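The print collection at Uvurora lives up two flights of stairs, behind a door I walked past twice. I'd come to talk to the woman who looks after it, and she was already laughing when she let me in (apparently everyone misses the door!). I asked her how a small museum ends up with 3,859 etchings.

"One family, mostly," she said. "The Joshi bequest. They bought harbor views of Bristbridge for 30 years and never framed a single one."

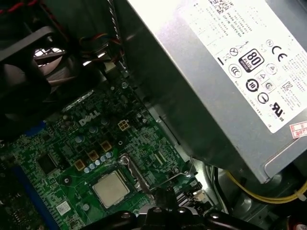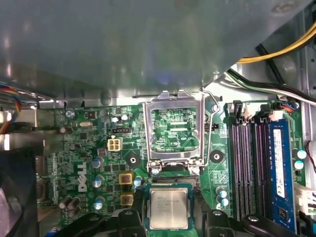
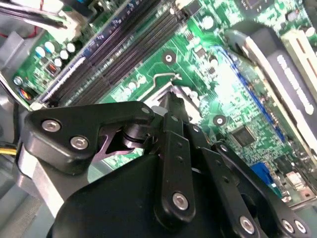
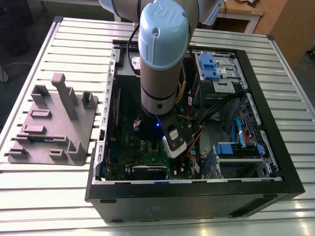

Why harbor views?

I figured it was homesickness, but she shook her head at that. The family lived a few streets from the water the whole time. "They liked seeing the same wall drawn by different people. There are 25 versions of the customs steps, and in one of them the steps go the wrong way, because the artist forgot the plate would print in reverse."

That one is her favorite, and I can see why. She slid it out of its folder for me and I stood there grinning at it like a kid.

What did they pay?

"Very little! They bought from the bottom of the pile. Torn margins, coffee rings, whatever the dealer wanted gone." She's kept the receipts with the prints, and some have notes on the back in pencil, mostly complaints about the weather.

The bigger sheets came later, from a printshop called Zekis that was closing down and selling by the box. Six of those are still waiting for repair. She'd love to have them ready for the July hanging but wouldn't promise me anything. "Paper takes its own time, and I've only got the one big table."

Before I left I asked which print she'd take home. She went straight back to the customs steps, then changed her mind and picked a tiny one of a dog asleep on a coil of rope.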